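News from the repair corner

In May the repair corner at Cerow moved to the long table near the window, and Kiran Singhal asked me to write some words for the members who were not there. We now open 2 evenings in the month. Please bring things that are small enough to carry - lamps, toys, book covers, glasses cases. 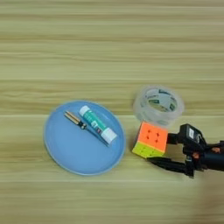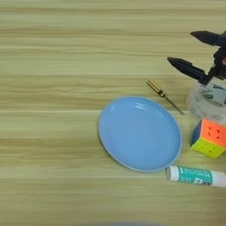
The parts drawer is still our biggest problem. Kiran has sorted the screws from the old Stestance boxes, and the list has now 1,337 entries, many of them for things which we do not own anymore. Until the drawer is ready, we ask everybody to keep the small things of one repair together on a plate, like the light blue one on our table. A pen or a glue stick rolls away very easily, and last month we were searching under the radiator for a long time. The clear tape can stay beside it on the table, it is for all.

We are also looking for 4 people who can help with sewing. You do not need to be an expert, and Malhotra has promised us thread in the usual colors. About 100 buttons are waiting in a jar - if you miss one on your coat, come and look first before you buy.

Write to Kiran if you want to have a place at the table.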